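Training a two-arm policy to load a steamer: how we set up the runs

Last updated in September by Thijs Groen, Kurthorpe lab notes

These notes cover the bun loading task from start to finish. They assume you already have both arms calibrated and can record a teleoperated episode. If not, go through Rianne Kuipers's setup page first.

The method is plain behavior cloning with one change: during training we hide one of the camera views in part of the batches. We call the training code Irska. The question was whether a policy trained this way still places a bun correctly when the head camera has a poor view of the basket.

Step 1. Set the table

Put the steamer in the middle of the table, within reach of both arms. Take the glass lid off and lay it flat on the left side. The plate with the buns goes on the right. Shift the plate a little between episodes, or the policy learns one fixed reach and ignores what it sees.
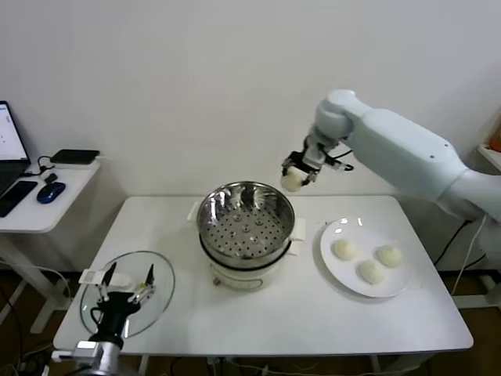 Keep the grip force low. Our first setting came from a block stacking task and left dents in the buns, which changed how they sat in the fingers on the next try. Pieter Stevens lowered it until a bun could be lifted and set down without a mark.

Step 2. Record the episodes

Start each episode with both arms at rest and stop when the last bun has been released. We use 4 buns per episode. The operator should approach the basket from above and pause briefly over the rim before going down. That pause gives the wrist cameras a steady look at the target, and it makes the recordings easier to cut later.

If a bun sticks to a finger, let the operator fix it and keep the episode. Drops go in a separate folder.

After cleaning we had 2,811 episodes. Ineke Van Damme trained on smaller parts of the set as well, and placement kept getting better up to about half of it. After that the curve was nearly flat.

Step 3. Check every view

Play back one episode from each session in all the cameras before you record more. Look for blur, glare from the metal and a shifted wrist mount. The idle arm's camera matters too: it often sees the other gripper from the side.

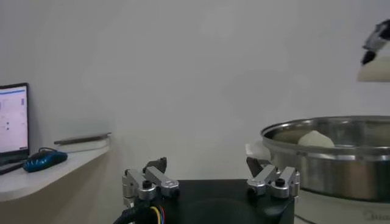 Wrist view with the fingers open. The second gripper is at the upper right, above the steel bowl.

Step 4. Train

Train 2 policies on the same data, one with all views always on and one with view hiding. Leave everything else the same, including the seed. In the config, set view_drop to true and leave the wrist cameras out of the drop list for the first run.

Step 5. Test

Run both policies with the normal view, then again with the head camera partly covered. Mix the order so the person scoring doesn't know which policy is running. Roos Van der Linden did our scoring.

With the normal view we couldn't tell the two apart. With the head camera covered, the standard policy often let go too early and the bun landed on the rim. The policy with view hiding slowed down over the basket but usually placed the bun inside. It still had trouble with the last bun, when space was tight.

The config files are in the Clukberg folder on the lab drive.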